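Trarnholm Students Teach a Robot to Pick Up the Laundry

March 10, 2018

By Arne Ehlers

If you have ever stood in front of a pile of clean clothes and wished that somebody else would deal with it, you will find good company in the robotics club at Trarnholm High School, where the students have spent most of the school year on exactly that problem. Their project goes by the name of Bandeo, and its aim is easy enough to say out loud: a robot arm that can reach into a heap of clothes and blankets, take hold of one thing, lift it, and set it down where it belongs.

Doing it is another matter, as the club found out back in October. The first plan was to write out the rules by hand, one set for shirts, one for pants, one for towels and so on, and after a few weeks of that the notebook was getting thick and the arm was still grabbing at air. A sock never lies the same way twice! So the students switched to showing the arm how it is done. They take turns with a hand-held gripper that has two metal fingers and a small camera, and they pick things up at home, on beds and couches and wherever else the laundry happens to land, and the recordings from all those evenings are used to train the arm that sits back in the club room.

By the end of February the club had 3,014 recorded pickups, and members bring in more every week. Parents have been very patient about it, and a few grandparents too, and one family reports that the good blankets have never been moved so often in their lives.

Coats and jackets have turned into a subject all their own. A T-shirt is flat and fairly forgiving, but a puffer jacket is slippery and full of air, and when you squeeze it in one spot it likes to swell up in another. Of all the recordings made so far, 417 are of jackets, and the students have gone back and forth for weeks over where the fingers ought to take hold.
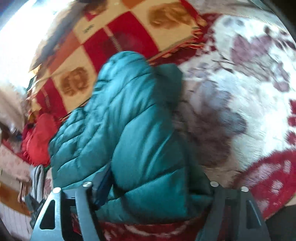
One group in the club likes the collar or the hood, the way most of us grab a coat off a chair. The other group would sooner go in low and pinch whatever is closest, on the theory that a robot in a hurry will not have time to go looking for a collar. They have agreed to keep recording it both ways and let the arm settle the argument, and I must say that the debate I sat in on was friendlier than most meetings I have covered in this town.

Busy patterns are the other headache. Flowers, checks and fringes all pile up together on a bed, and to a camera it is not so easy to say where a blanket stops and a sleeve begins. The students could have laid everything out on a plain sheet, and in the fall they did for a while, but they decided that real bedrooms do not look like that and that the arm had better get used to it.

The club meets two afternoons a week and has grown a good deal since the fall, with plenty of students who had never touched a robot before they joined. The Kleinschmidt hardware store on Main Street donated screws, brackets and a box of very welcome hand tools, and the bake sale before winter break brought in $283, most of which went for a second gripper so that fewer people have to wait their turn.

Next up is the Idirari Student Robotics Day, where Bandeo will have 4 minutes to clear a basket of mixed laundry in front of the judges. The students do not get to choose what goes in the basket, and there is some nervous talk about fitted sheets. Practice runs are going on after school from now until then, and the club says visitors are welcome to stop in and watch – or better yet, to bring a bag of old clothes, clean ones please, for the arm to practice on. Winter coats are especially wanted, in any size. Bags can be left at the front office during school hours, with the word Bandeo written on the outside so they do not end up in the lost and found.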